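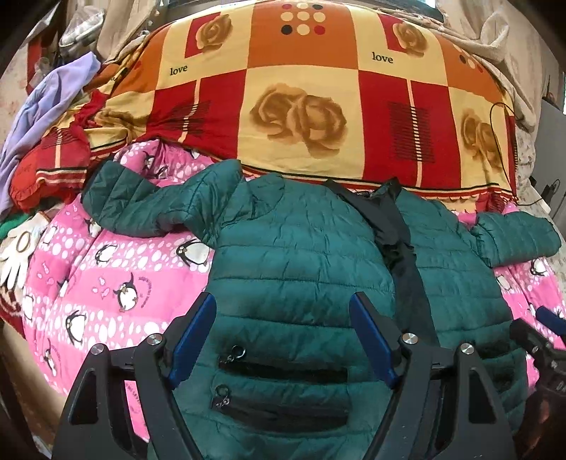 キルティングジャケットのたたみ方

キルティングジャケットのたたみ方(キルティングジャケットのたたみかた)とは、中綿やダウンを縫い目で区切った上着を、かさを抑えて収納したり持ち運んだりするための手順の総称です。パファージャケット、ダウンジャケット、中綿ブルゾンなど呼び名はいろいろありますが、たたむ側からすると全部同じ「ふくらむやつ」なので、この項目ではまとめて扱います。書いているのは衣類の項目ばかり担当している私です。百科っぽい体裁にしつつ、だいぶ私の好みが混ざりますのでそのつもりで!

概要

シャツやセーターと違って、キルティングの上着は布そのものより中の空気をたたむことになります。縫い目と縫い目のあいだの筒状のふくらみをバッフルと呼び、横向きに並んでいるものがいちばんよく見かける形です。横バッフルは縫い目がそのまま折り目の候補になるので、裾から上へ折ったり巻いたりするのは楽なんですが、縦に二つ折りしようとすると急に反発してきます。この性格を知っているかどうかで仕上がりがけっこう変わります。

表地はナイロンやポリエステルの薄手のものが多く、つやのある生地だと滑ります。床でやると、きれいに折ったはずの袖がするっと逃げていくんですよね。私がベッドの上でたたむ派なのはそのせいで、掛け布団のカバーくらいの摩擦があるとずいぶん落ち着いてくれます。深緑の上着を明るいピンクの掛け布団に広げたときなんかは輪郭もはっきり見えて、左右のずれにすぐ気づけます(白い上着を白いシーツでやるのは本当におすすめしません)。

名称について

「たたむ」「巻く」「詰める」は別の作業として区別されることがあります。たたむは平らに重ねること、巻くは筒にすること、詰めるは袋に押し込むことです。英語圏のアウトドア好きのあいだでは、詰めるほうをスタッフ、付属の袋をスタッフサックと呼びます。うちでは全部「まるめといて」で通じています。

準備

まずファスナーを閉めます。前を開けたままたたむ流儀もあって、空気は確かに抜けやすいのですが、裏地が横に流れて全体がゆがみがちです。私は閉める派で、いちばん上だけ少し開けておきます。

ポケットの中身は必ず出してください。外側だけでなく内側も。縦に2つ並んだポケットがついている上着だと片方を確認して安心してしまい、もう片方からレシートのかたまりが出てくる、ということを私は何度もやっています。ポケットのファスナーも閉じて、金属の引き手があれば生地のあいだに強くはさまれない位置へ逃がしておきます。輪っかのついた引き手は縫い目にひっかかることがあるので、とくに気をつけたいところ。

湿っているときはたたまないこと。触って乾いていても、襟の裏と袖口は残っていることがあります。

基本のたたみ方

背中を上にして広げます。袖は斜めに伸びていてもかまいませんが、しわは手のひらで軽くなでて、襟元から裾のほうへ空気を送っておくとあとが楽です。黒い裏地や襟の布がねじれてはみ出していたら、この段階で中に戻します。たたみ終わってから直そうとすると最初からやり直しになります。

次に片方の袖を背中の中心へ向かって折り、袖口を裾のほうに向けます。もう片方も同じように重ねます。袖どうしをぴったり重ねると真ん中だけ高くなってしまうので、私は少しずらして置いています。

身頃の両脇を内側に寄せて、細長い長方形にします。ここで反発がきます。ひざで押さえたくなる気持ちはよくわかるのですが、腕全体をのせてゆっくり体重をかけるくらいで十分です。急いで押すと空気の逃げ場がなくて、縫い目に負担がかかります。

最後に裾から襟へ向かって、バッフルの縫い目に合わせて三つ折りにします。フードつきなら、残ったフードをかぶせて包んでしまう手もあります。これがなかなかかわいい!

巻く方法

長方形にするところまでは同じで、そこから裾をきつめに巻き上げていきます。スーツケースに入れるならこちらのほうがすき間に入れやすく、形も崩れにくいです。ゴムで留める人もいますが、細いゴムだとそこだけ筋が残るので、幅のある布ひもがよいと思います。私は古いエプロンのひもを使っています。

フード詰めという方法もあって、巻いた本体をフードの中へ押し込み、調整ひもを軽く絞ります。この項目の下書きを読んでくれたロナン・オグリーファ(Rónán Ó Gríofa)さんは断然これ派だそうで、「三つ折りは棚に置いた瞬間に負ける」と書き込みをくれました。言いたいことはわかります。

袋と収納用品

付属の袋がある場合はそれを使えばいいのですが、たいてい小さめに作られていて、入れるのにかなり力がいります。私が家で使っているのはNestmontの不織布ケースで、たたんだ上着が3着入ります。ぎゅうぎゅうにはならず、ふたを閉めても少し余裕があるくらい。値段は600円でした。Lokanholmのメッシュ袋も試していて、こちらは中身が見えるのが便利なものの、ほこりは普通に入ってきます。

圧縮袋については意見が分かれます。掃除機で空気を抜くと薄い板のようになって気持ちがいいのですが、長く置いた中綿は戻りが鈍くなることがあります。私は旅行の行き帰りだけと決めて、季節をまたぐ収納には使っていません。

重さのことも少しだけ。うちの薄手の中綿ジャケットは台所のはかりでほぼ200グラムでした。これくらい軽いと棚の上のほうに置いても下ろすのが楽です。

つるしておく場合

場所があるなら、たたまずにハンガーにかけておくのもよい方法です。肩に厚みのあるハンガーを使うと、肩のバッフルに跡がつきにくくなります。ただ、ぎっしり詰まったクローゼットに押し込むと結局つぶれるので、それならゆったりたたんだほうがましかなあ、というのが私の感覚です。

戻し方

しまっていた上着を出したら、襟を持って大きく振り、しばらく平らに広げておきます。バッフルの中で綿が片寄っていたら、両手ではさんで外側から軽くたたいてほぐします。ダウンの場合は小さなかたまりが指先でわかるので、つまんでばらしていきます。テレビを見ながらやるとちょうどいい作業です。

よくある失敗

片袖だけ裏返ったままたたんでしまうのがいちばん多いです。次が、ファスナーの引き手を内側に巻き込んで生地を引っぱってしまうこと。それから、3月に暖かい日が続いたからと早々に奥へしまい込み、寒さが戻ってあわてて引っぱり出すこと。これはたたみ方の失敗とは言えないのですが、私は毎年やっているので載せておきます。

関連項目

中綿
スタッフサック
衣替え
掛け布団のたたみ方
ファスナーの手入れ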